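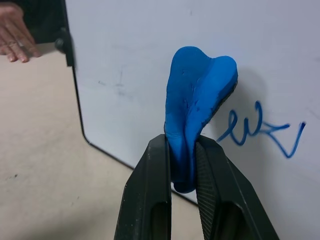 How many thumbnails should I do before I start a real page?

Until you've drawn the same idea twice without meaning to. On the Grelidby book that was 13 for the swamp gate and only five for the ferry, so a fixed number is no help to anyone (I used to tell students ten, sorry students).

February, studio book, late morning

I'm writing that at the top because Halyna Harasym asked me over coffee and I gave her a much worse answer. She's inking the beasts, I'm doing places and machines, and Freya Inskip at Weltstead is waiting on the how-to section that goes in the back. 18 step-by-step pages, each one starting from a blank rectangle and ending in something a twelve-year-old would want on their wall. I have seven I like. Well, six and a half.

Today's job was the walking lighthouse. I love this thing! It has four legs like a heron with bad knees, and the lamp room sits way too far forward so it always seems to be about to fall on its face. The trouble is the legs. In my pencils they all land on one line, so it looks like a table in a dollhouse catalog. I moved the two back feet up the page a little and shrank them, and it got much better, then I got greedy and shrank them again and lost it. Kept the middle version. It's clipped inside the flap, the one with the tea ring.

Tried the gray wash on the Turen paper too. It buckles if you go over it a second time, and the edges go fuzzy in a way that's pretty for fog and awful for rivets. So fog on the Turen, rivets on the smooth stuff, and I'll join them in the scan. Halyna thinks the join will show. I think she's probably right but I want to see it first.

Left to do on the lighthouse: the door (too small, nobody's getting a ladder through that), the birds, and the caption for step four, which currently says "add more legs if you like" and needs to say how.

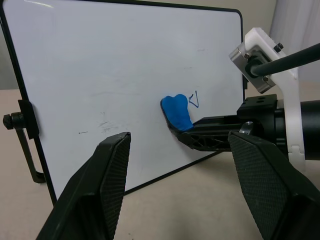
Notes on the how-to pages

Freya's marked-up copy came back and she's cut me to 45 words a step. My step two on the sky whale was 112, so, ouch. She's right about most of it. I explain the reason for a line before I've told the kid where the line goes, and by then the kid has wandered off to draw a dragon. New order for all of them: where it goes, how long, then the why if there's room.

She also wants the construction lines in a second color. I'd been doing them in thin gray and they vanish in print, as we found out from the Toledo proofs, where the whole first stage of the whale came out as a white box. Blue for construction, black for keep. I'll redo the first six pages that way and number the old ones with an X so they don't sneak back into the folder. Note to Halyna: your serpent is fine as it is, please don't redraw it, I can put the blue under it on a separate layer.

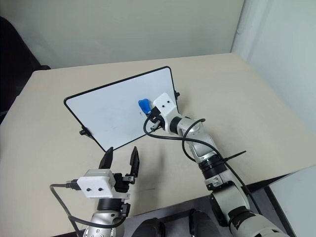

Step one for the cargo barge is the one I keep dodging, because the barge is a flat slab seen from above and at an angle, and beginners draw slabs as floor plans. They need to feel that it's turned. A plain rectangle doesn't give you much to go on, so you stick something on it. The whiteboard on the table does it nicely: the long upper edge climbs from left to right, the far corner is the upper right one, and there's a black knob poking out of each short side, with the right one looking smaller. Two bumps and you know which way the thing is facing. So the barge gets a mooring post at each end, the far one drawn smaller, and those go in before any crates. I sketched it that way after lunch and it worked on the second go, with the rounded corners too, which make it look less like a cracker.

Crates are still a mess. They all face different ways, as if they'd been dropped there by someone in a hurry (me). Rule one corner of the barge, line the crates up to that, then knock one or two crooked on purpose.

For tomorrow: barge steps two through five in blue pencil, trim the whale text, ask Halyna if I can borrow her wide brush again. Also send Freya the lighthouse, middle version, before I start fiddling with the feet.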